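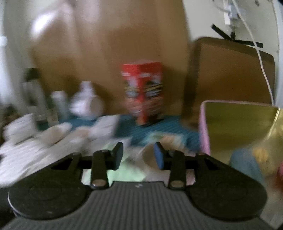
Flat things first, then boxes, was the word from the other bench this morning, and after a whole October of doing it the other way round I have to say it works so much better! I had always stood the tall cartons up first (they feel like progress) and then ended up fishing for paper and packets behind them. The objection I got back was that a carton can stand anywhere and a sheet can't, and I have no answer to that.

So, the table notes for today, while I still remember them.

Started a bit after 9. Teal striped mat down, and I let it run over to the right so the boxes have something to stand on. I love this mat. The diagonal lines are fine enough that you can square a box against them by eye, and small packets don't skate off when you bump the table, as they did on the old gray one from Hurkard. If anyone is ordering, get a second one the same.

Pale green sheet stays near the front. That's my catch-all for the small stuff: anything I can't place in a couple of seconds goes next to it and gets looked at again before lunch. The little packets are still the hardest part of the whole job. They're light, they slide under things, and half of them look alike from arm's length. Tried sorting them by color, gave up, sorted by size, much happier.

Red box is the landmark. I keep it upright and a little right of center and measure everything else off it. Silly, maybe, but on a crowded table it's wonderful to have one thing your eye goes to straight away. Please don't move it to the shelf!

Running list is at 212 items as of mid-afternoon, counting the crate from Vullitbridge, which I finally opened. 32 of those still have no home. Most are odd shapes, and a few are doubles I want to check against the Andrade sheet before I cross anything off. The full list is meant to reach some 480 by the time we hand over, and for the first time that doesn't scare me.

Shelf above the table: lower row done, upper row half done. The Brumel tubs fit two deep if the lids face out. Three deep looks great for a minute and then you can't get your fingers in.

Next time:
- flat things first (again, in writing, so I do it)
- bigger tray for the packets
- fresh labels, the pen on the old ones is rubbing off
- ask whether the doubles go back or stay

Left the mat down overnight. Carry on from the right-hand side.

Workshop notebook, shared copy. Questions to the bench mailbox. Back to top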